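Sotcombe Works, Unit 3: portable appliance and workbench inspection, December
Inspected by: Jurgita Adomaitis
Countersigned: Witold Pietrzak

1. Fixed sockets, north wall
Pass. Faceplates secure, no scorching.

2. Extension leads
Fail. Lead 1094 has a split sheath near the plug. Withdrawn and tagged.

3. Phone and battery chargers
Pass with comment. Charger 733 has no legible rating plate. Replace before next inspection.
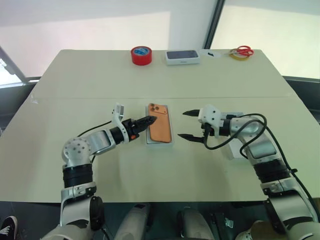

4. Bench lamps
Pass. Lamp 2764 retested after a new fuse was fitted (3 A).

5. Sharp tools
Pass. Scissors and knives to go back in the rack at the end of each shift.

6. Walkways
Fail. Pallets stored across the side exit at 7.40 am. Moved during the visit. Repeat of last year's finding at Jusarthorpe.

7. Records
Test sheets for the kettle and microwave not found. T. Hattori to send copies to the Bestalow office.

Items 2 and 6 remain open until signed off by W. Pietrzak.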